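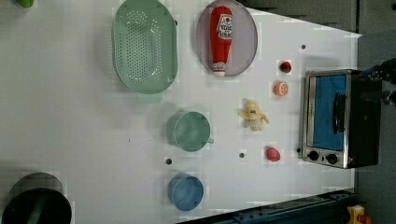 Draining is the part of fruit and vegetable prep I used to rush, and it makes such a difference! Wet lettuce waters down the dressing, wet berries grow fuzz overnight, and wet potatoes spit like mad when they hit the oil. These days my colander lives on the counter. I've come to love a large oval one, like the mint-green one up there with its rows of small holes, because the greens can spread out and there's room to run your fingers through them. A deep, narrow colander is fine for spaghetti, but the lettuce at the bottom of it just sits there in a wet wad.

I've been collecting these tips ever since we moved to Kestport and I got a kitchen with one very small sink. Some came from my mother, some off the backs of seed packets, and a few are from ruining things.

Leafy greens

Fill a big bowl with cold water, drop in the leaves, swish, and leave them alone for a couple of minutes so the grit can sink. Then LIFT the leaves out with your hands into the colander. Please don't tip the bowl! You'll pour all that sand right back over your salad. Spinach and leeks usually need 2 rounds, sometimes three if they're from a garden and it's been raining.

Shake the colander hard over the sink, give it a quarter turn, shake again. Roll the leaves loosely in a clean dish towel and put the whole roll in the fridge. Mine keeps nicely for most of the week like that, and the towel goes in the wash when the last leaf is gone.

If your lettuce has gone floppy, try a bowl of ice water for fifteen minutes before you give up on it. Celery too. I've brought back celery you could have tied in a knot.

Berries

Wash strawberries right before you eat them, and keep the green tops on until they're rinsed. Take the tops off first and the berries drink up water and taste of nothing much. Blueberries can take a bit more handling, raspberries hardly any (a quick dip, straight onto a towel).

I do use the vinegar bath when I've bought too many: one part white vinegar to three parts water, a minute or so, then a really good rinse under the tap. Spread them in one layer to dry. A plain oval plate with a paper towel on it does the job if you haven't got a rack, and a rimmed one is better since blueberries roll.
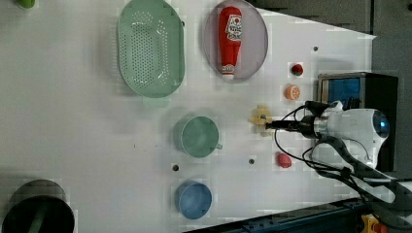

Getting the last of the ketchup

Not draining exactly, but close enough, and I get asked! Store the bottle cap down in the fridge door. When it's down to the dregs, hold it by the base and swing your arm in a big half circle, lid firmly shut, and everything slides to the cap end. It's very satisfying and kids will fight you for the job. Whatever still won't come out, loosen with a spoonful of vinegar and a good shake, and use it in baked beans or a meatloaf glaze.

Same trick with mustard, except I add oil as well and a pinch of salt and shake up a salad dressing right in the jar.

Mugs and small jobs

A mug is the best small-batch tool in the house. I soak raisins in one, I warm a pat of butter in one, and I stand herbs in one with an inch of water in the bottom. Parsley and cilantro last ages this way if you put a bag loosely over the top. Basil hates the fridge, so leave it out on the counter away from the window.

For tea stains, make a paste of baking soda and a few drops of water and rub it around with a damp cloth. If the mug has gold trim, stay off the trim.

Slotted spatulas want a mention too. Use one to lift poached eggs or blanched beans and rest it a few seconds on a folded towel before you plate up. That keeps the puddle off the toast.

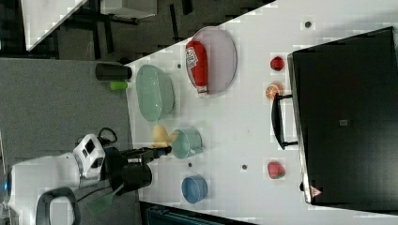 Baskets for things that shouldn't be washed yet

Onions, garlic and potatoes want air and dry skins. Slatted sides are perfect for this. Keep potatoes in one basket and onions in another, on different shelves if you can manage it, and brush the soil off without wetting it. In September, when the Athumani market has the big sacks, I buy 6 pounds at a time and that's as much as my shelf will keep without sprouting.

Line the basket with newspaper and change it when you think of it. Take out any soft ones right away, they spoil their neighbors fast.

Bananas

Bananas don't belong in that basket, or near anything you want to stay firm. Hang them or set them on their own, and wrap the stems tightly if you'd like another day or two out of the bunch. When they go spotty, peel them, break them in chunks and freeze them flat on a tray before bagging. I never remembered to peel first and spent years chipping away at black skins with a paring knife. Frozen chunks go straight into the blender, or thaw them for bread and keep the syrupy liquid, it's the best part!

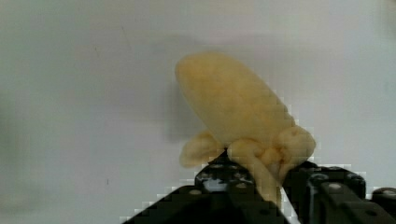 One reader wrote in to say that she freezes hers already mashed, a muffin pan full at a time, with a squeeze of lemon over each to keep the color. Two of those pucks make a small loaf, according to her, and I tried it on the weekend and she's right. Grease the pan a little or you'll be prying them out.

Posted 3 May 2024
By Sinach

Print this page | E-mail this page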